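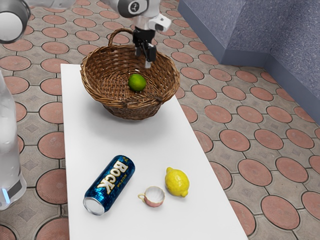

Is the Limel folding table suitable for daily use in a shared hall?

It is suitable for light and moderate daily use, provided that two people are available to move it and that the leg catches are checked each time it is put up. It is less well suited to rooms where the layout changes several times a day.

Product and supplier

The Limel is a long rectangular folding table sold by Cukel for use in halls, libraries and training rooms. It is offered in one length only, 192 cm, and in a choice of white or grey. The Fundelus community centre bought 13 of them in June to replace older tables that had become unsafe. This review sets out the findings of the centre's facilities team after regular use by classes, a lunch club and two craft groups.

Delivery and first use

The tables arrived in two loads, the second of which was five days later than agreed. Each was wrapped singly and none was damaged. The printed instructions cover a single sheet and are clear on opening the legs, but say very little about closing them. Staff found that the catch must be pressed fully inwards before the leg is folded. If it is only partly pressed, the leg appears to be free and then stops halfway.

Romana Pešek, who led the trial, has asked the supplier to add a drawing of the catch to future copies of the sheet. A reply is awaited.

Stability

With both pairs of legs locked, the table stands firmly on a level floor. On the older boards of the east room a slight rocking was noticed at one end, and this was cured by turning the adjustable feet. The feet turn easily by hand. They also work loose over time, and those on the tables used by the lunch club had to be reset every few weeks.

The supplier gives a maximum evenly spread load of 85 kg. The centre did not test this figure and advises users not to sit or stand on the table under any circumstances.

Surface and cleaning

The top wipes clean with warm water and a little washing-up liquid. Tea and poster paint came away without difficulty. Ballpoint ink did not, and a faint mark remains on two of the white tables. Agustina Farías, who runs the Thursday sewing class, reports that pins and scissors have left no visible scratches, although her group works on cutting mats for most of the session.

Groups using glue or hot tools are asked to cover the surface. The warranty does not extend to heat damage.

Moving and storage

This is the weakest point of the design. The table has no handle, and its edge is too smooth to grip well. One person can carry it over a short distance but should not be asked to do so. Folded tables stack neatly when laid flat. The matching trolley, sold separately, holds five and passes through a standard single door.

The centre also looked at the Figueroa table, which is lighter and has a moulded handle. It flexed noticeably in the middle and was not taken further.

Recommendation

The Limel is recommended for rooms in which tables remain in place for most of the day. Buyers should allow for the cost of at least one trolley. Questions about the trial may be sent to Joaquín Retamal at the centre office, where one table can be inspected by appointment.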